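Can a Robot Learn to Tidy Up Just by Watching?

You may have heard that robots can now learn chores by watching. Is it true? Sort of. Let's look closer before we get excited.

In September, a team in Pemville tested a robot arm called Lobo. People moved the arm through each job 30 times while a computer recorded every bend and turn. Then the computer looked for patterns, and Lobo tried the jobs alone.

The team says Lobo got it right 89 times out of 100. That sounds great! But a good scientist asks more questions. Were the objects always in the same spots? Yes, they were, nearly every time. What happened when someone slid them over by the width of your hand? Lobo got only 30 out of 100.

So did Lobo learn what a bottle is? Or did it learn where to reach? Those are very different things — think of a kid who memorizes the answers to a spelling test but can't spell any other words.

Mareike Fuchs, who leads the team, agrees that the first score is too kind. Her group now plans to move the toys before every try and test 2 arms instead of one.

Next time you read "robot learns to cook," ask how it was tested, and how many times it missed. 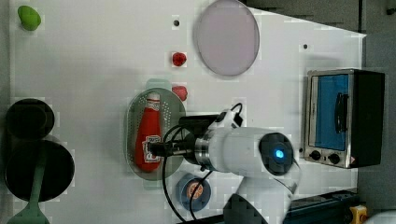 Lobo's gripper over the ketchup bottle, with the toaster oven at right.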